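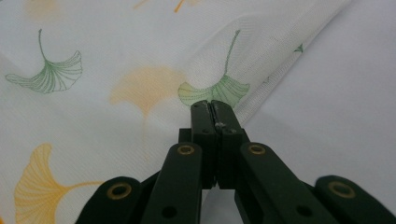
Laiba Bangash wants me to believe that a bedsheet can be folded in less time than it takes to boil an egg, and that I'll care about the result. I have my doubts on both counts. The cloth she has picked to win me over is white with green ginkgo leaves printed on it, and I'll admit it's a nicer thing to look at than my own linen closet, where everything has gone the color of weak tea. She teaches a short evening course in household linen at Retcombe, a former school building in Lesdale, and charges 58 dollars for it. I asked her what a person gets for 58 dollars that they couldn't get from their mother.

"Some people's mothers rolled it into a ball," she said. "Mine did."

Her method starts with laying the cloth out flat and leaving it alone for a minute. She is strict about this. Most people, she says, start folding in the air, with their chin holding one end, and then wonder why the corners don't meet. I fold in the air. My corners don't meet. I told her I have never once been bothered by it.

"You're bothered when you open the closet," she said. "You just blame the closet."

I'm not sure that's true. My closet is too small, and I can show anyone the measurements.

We moved on to the matter of prints. Bangash believes patterned cloth is easier to fold than plain, which sounded backward to me. A print ought to be a distraction. She says the opposite is the case, provided the pattern was put on straight in the first place, and that cheap ones often weren't. "Look at the edge before you look at the leaves," she said. "If the leaves run off at an angle, trust the edge." With plain cloth there's nothing to check yourself against, and she has seen good folders drift a full hand's width on a pale sheet without noticing.

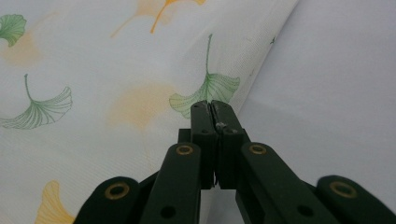
*Ginkgo print on the left, plain pale cloth on the right.*

Then there is the question of keeping sets together. Bangash stores everything belonging to one bed inside one of its own pillowcases. I had read this tip before, in at least 10 magazines, and I said so. She wasn't offended.

"Have you done it?"

I hadn't.

"Then you've read it 10 times."

Not all of her students come away converted. Sena Quansah took the course in October and still does the pillowcase trick, but gave up on the flat folding within a month. "I don't have a table that big," she told me by phone. "I have a bed, and the bed is usually what I'm trying to make." When I passed this along, Bangash said a clean floor works. I asked how many people have a clean floor. She said that was a different course – and it is, I checked, it runs in the spring.

She does own fewer sheets than I expected. Two sets per bed, one on and one put away, and she would like everyone else to do the same. I have 6 sets for two beds. She asked me to name the last time I used the sixth, and I said guests, and she asked which guests.

I did fold a sheet before I left. It took me three tries, and the finished thing was flatter than anything I have at home, though one corner stuck out. Bangash tucked it under without comment. I asked if she'd have let a paying student get away with it.

"No," she said. "You'd be starting over."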